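Folding on the Bed - Saltik Home Pages

Home > Galleries > Clothes and Linens > Folding on the Bed

Text by Geeta Goel

Dark red is the color that gives the most trouble in a family wardrobe. Every house seems to own several tops in it, they all look alike in a pile, and they pick up white lint from anything washed with them. The pictures in this gallery show dark red things, with cloth printed with pink flowers underneath. Notes on folding long sleeves, hoods and T-shirts follow the pictures, along with the stacking order I use at home in Sterville.

If you came from the Closets gallery, the shelf measurements are on that page. The ones I repeat below are for a shelf 27 inches wide.

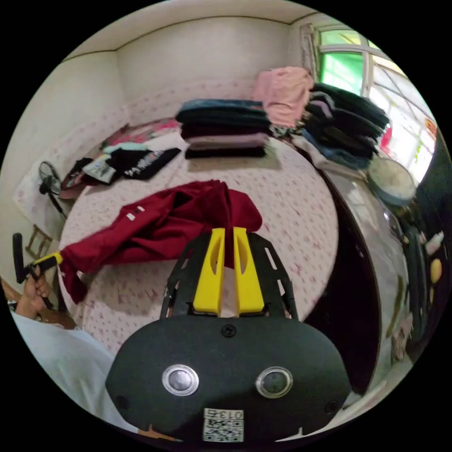 Dark red on the near part of the bed, with folded stacks at the far end. The fan is on the floor by the wall.

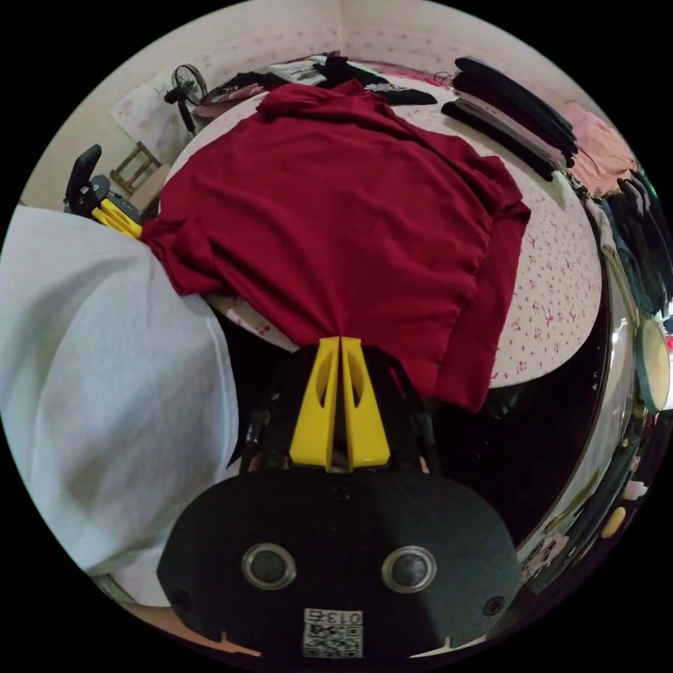
Long sleeves, spread out. The body is across the bed and one sleeve runs down the side.

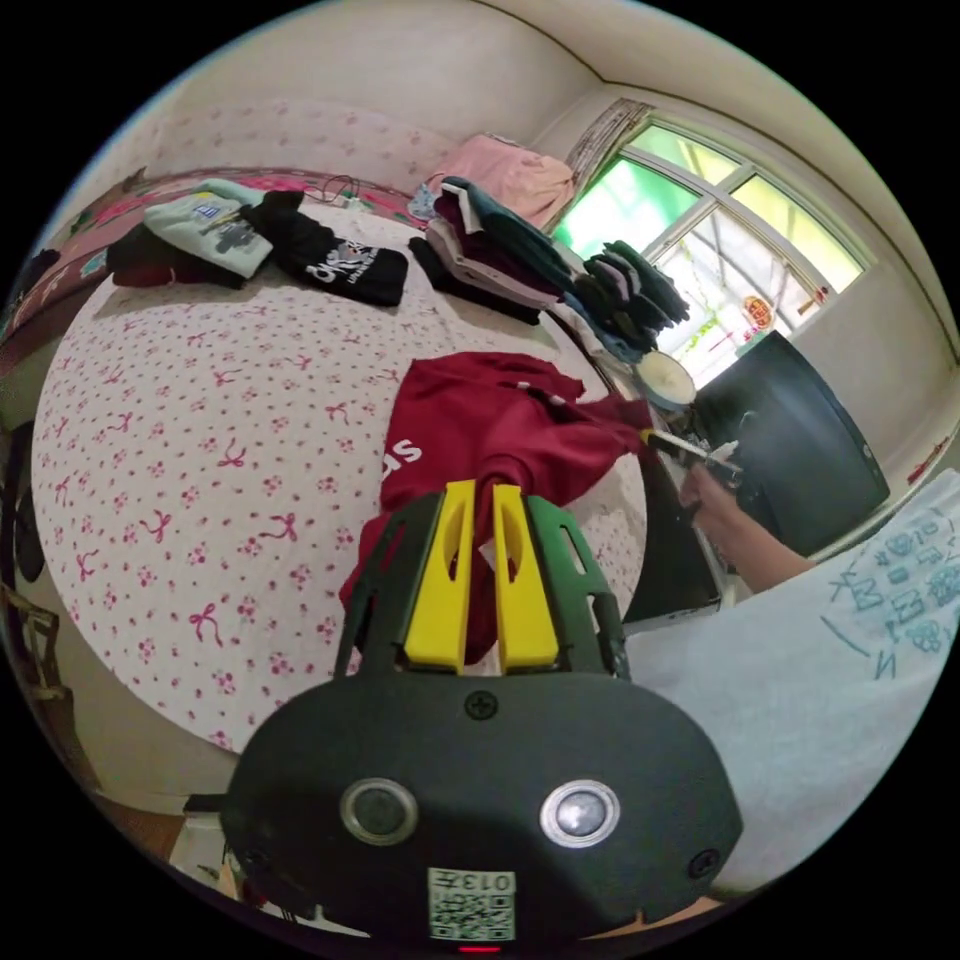 A maroon hooded sweatshirt, still bunched. The large folded pile is toward the upper right, near the window.

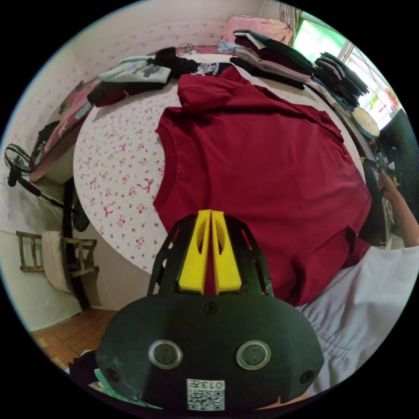

Dark red T-shirt, with folded clothes along the far edge.

All four: dark red tops on flower-print cloth, unfolded.

Working surface

A bed is a good place to fold. It is wide enough to lay a sweatshirt out with the arms open, and there is room left over for the finished stacks. Pull the sheet tight first. A loose sheet moves along with the garment when you drag it toward you, and you end up straightening both. Keep the finished clothes at the far end and the unfolded ones close by, or you will be reaching over one pile to get to the other.

A table works too and is easier on the back. Mine is too narrow for long sleeves, so I only use it for T-shirts and pillowcases.

Long-sleeved shirts

Lay the shirt face down and smooth it from the collar to the hem with your palms. Bring one side in toward the middle, then turn the sleeve back on itself so it runs straight down toward the hem. Do the same with the other side. Fold the bottom up to the collar and turn the shirt over. For a drawer, fold it once more.

Thin knits slide around at this stage. I fold them in thirds from the hem, and they hold better that way.

Hooded sweatshirts

The hood is what makes the stack lean. Fold the body as you would a long-sleeved shirt, but leave the hood lying flat until the arms are in. Then fold the hood down over the back and bring the hem up over it. Tuck the drawstring ends inside. Zippers should be closed all the way.

Three to a stack is my limit. With a fourth one the whole thing goes over the first time someone pulls from the bottom, and someone always does.

T-shirts

Face down, sides in, sleeves back, hem to neck, then in half. If there is a print on the front, it ends up on top and you can tell the shirts apart without unfolding them. That is a real help with dark colors - black, navy and dark green look the same on a closet shelf in November.

Old screen prints can stick to each other in warm weather. Put a plain shirt between two printed ones, or a sheet of tissue paper.

Stacking order

Heavy at the bottom, light on top. On the 27-inch shelf I get two stacks of sweatshirts and one of T-shirts, side by side with a small gap. Light colors go on their own shelf. Blankets and bulky bedding stay out of the closet and go in a zip bag under the bed.

Lint

A clothes brush does more than a sticky roller on sweatshirt fabric. Brush downward, in one direction, before folding. The one I use came from the Hong hardware store on the main street and has lasted through two houses. For cotton T-shirts the roller is fine.

Reader questions

Several people have written about the Kodell folding board, the hinged plastic kind. I tried one on a Saturday with a full basket. It makes very even T-shirts and is no use for a hood. The board also has to be stored somewhere, and mine is now behind the dresser.

Another reader asked if ironing is needed before folding. For cotton T-shirts I smooth them by hand and leave it there. Dress shirts are covered in the Ironing gallery.

Next in Clothes and Linens: Fitted Sheets, Pillowcases and Towels

Back to all galleries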